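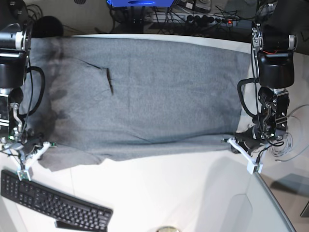
Can two robot arms learn to fold a cloth when they do not take hold of it at the same moment?

They can learn it, and in our tests they folded better in this way. When the left gripper took its corner first and the right gripper came after, the fold was accepted in 13 of 24 trials. When both grippers closed together, it was accepted in nine of 24.

Callville > Engineering > Student Projects > Reports > Folding with Two Arms

Folding a Cloth with Two Arms: Does the Order of the Grasp Matter?

Project report, third year
Supervisor: Ghislain Landry

1. Why we chose this problem

Our group wanted to work with soft objects. A box has the same shape each time you pick it up, but a cloth does not, and the robot must deal with a shape it has not met before. In the older Cirkeo project at our school, the students folded paper sheets with two arms, and they always closed both grippers at the same time. We took over their control program and we noticed that with cloth this often makes a problem. If one gripper misses, the other one pulls, and the corner that was missed moves away.

So we asked if it is better to grasp one corner, hold it still, and only then go to the second corner.

2. Set-up

The two arms stand at the two ends of a white table, with the cloth between them. The right arm of the robot is on the left when you look from our side, and this confused us many times in the first week. In this report "left" and "right" always mean the robot's own left and right. The fingers of the grippers are white plastic. We left the keyboard on the table, to the side of the cloth, so that the operator could stop a recording without walking to the other desk.

For all the tests we used gray cloth. We also tried a thin cotton towel from Gurgate, but it slid on the table too easily and we could not compare the results fairly. The towel is not included in the numbers.

3. Collecting the demonstrations

One student guided the arms by hand and the joint positions were recorded. We made 76 demonstrations. After watching all of them again, we removed 11, mostly for one of these faults:

- the operator corrected the cloth with his own hand
- the gripper closed on two layers
- the recording was stopped before the arms opened

The remaining demonstrations were divided by grasp order, and we trained one policy for each order. Both policies had the same network and the same training time. The two groups were not exactly equal in size, and we did not correct for this.

4. Testing

Each policy got 24 trials. Before a trial we put the cloth down with its edges a little uneven and we did not flatten it. A fold was accepted if the lower edge was brought over the upper edge and both grippers had opened by the end. Two students judged each fold separately. When they did not agree, we asked a third student who did not know which policy had been used.

5. Results

With both grippers closing together, nine folds were accepted. With the left gripper first, 13 were accepted, which makes 54 percent.

The typical failure was different for the two policies. In the first one, usually one finger passed over the cloth and the arm lifted nothing. In the second one, the left gripper had its corner well, but it lifted too early. In such a moment the cloth rises to a point where it is pinched, while the other side stays loose and low, and the right gripper has to look for a corner which is not lying flat any more.

We think that this second failure can be repaired. If the left arm waits until the right gripper has closed, the cloth should stay flat. In our demonstrations the operator did not always wait, and the policy learned this from him. This is our mistake and it was visible in the recordings already in June, but we did not pay attention to it.

6. Limits

The number of trials is small. A difference of four folds can be partly luck, and Mr. Landry asked us to say this clearly. We used one kind of cloth and one table. We also tested only the left gripper first, never the right. The cable of the right arm makes a wide loop and we were afraid that it would touch the cloth if this arm had to hold for a long time. Maybe it would not, but we did not try.

7. What we would do next

First, record the demonstrations again with a fixed waiting time after the first grasp. Second, try the opposite order. The group in the Lévesque room has a softer fingertip, and they offered to lend it to us next term. With it the double layer problem could become smaller or larger, we really do not know.

The training files and the list of removed demonstrations are kept with the supervisor.

Related reports
Folding Paper Sheets with Two Arms (Cirkeo)
Measuring Finger Wear on Plastic Grippers
A Simple Stop Key for Recording Sessions
Sorting Bolts by Sound

Callville Student Projects | Contact the project office | Back to top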